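Prukotley Users' Forum
Data Collection > Shelf and tabletop tasks

Subject: Minimum number of examples per task

k_abera
Posted: Nov 4, 2021
Members are asked to comment on the draft guidance for the shelf task. The Fisdale group proposes 500 demonstrations per arrangement of goods before any training run. We have 1,402 in total and consider the proposal reasonable.
Kiros Abera

moges_lab
I must disagree. A fixed figure encourages operators to repeat the same motion. Our second set held 1,000 examples, nearly all with the same starting pose, and the trained policy failed as soon as a box was turned.

IVerbeke
I share the concern of moges_lab, though I would keep a minimum. At Puveo we record the starting pose of both arms and the order of the boxes for every example, and a session is rejected if either stays the same throughout. The present arrangement is three cereal boxes upright on the raised shelf, with Rice Krispies on the left, Pops in the centre and Apple Jacks on the right.
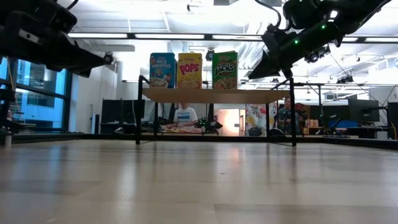
The order is changed after each block, and the operators change places at the same time. Failed grasps are kept and labelled — the draft says nothing on this point, and it should.
Ineke Verbeke

k_abera
Noted. Failed attempts will be added to section 4. I remain in favour of the figure of 500.

moges_lab
Then please state whether failures count towards it.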